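Trying out Trallura for sidewalk robot testing

I've spent most of December with Trallura, a simulated city block that Dimcombe sells for testing delivery robots. We build small sidewalk robots at Rosgate, and I wanted a cheaper place to practice. The basic license is 50 dollars a month with a limit of 3 users.
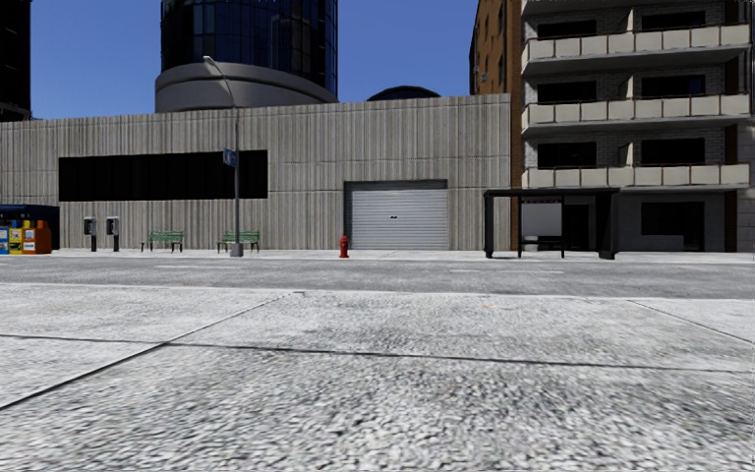

Bus shelter and benches across the road, default daylight.

Setup took me 60 minutes, mostly downloads. After that I could load our robot model and drive.
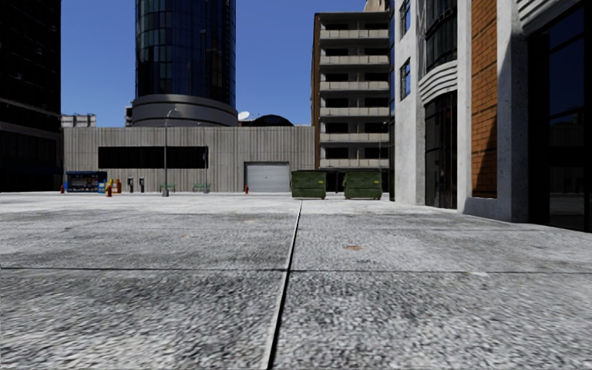
Route planning was my first test. I set 500 short trips running overnight and read the logs in the morning. The planner needs things to steer around, and the traffic cones and the two green dumpsters did that job well.

Loan Ngô, who handles our navigation code, cared more about the corners.
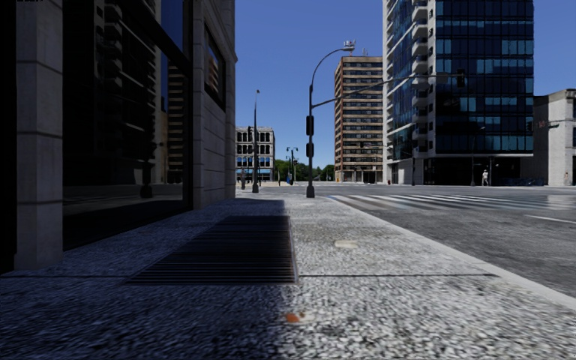

Sidewalk grate, with the crosswalk farther on.

She wanted better control of the shadows - there is a sun setting, but it moves in big steps. We used Kiiskinen before this and its lighting was smoother, though it cost more. 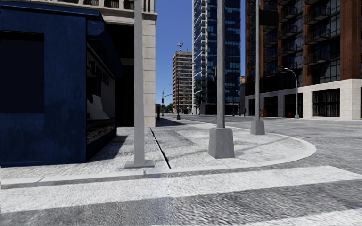 Support answered her question the same afternoon and said finer steps are planned. I'm renewing for now. The export tool still needs work, and I'll cover that in another post.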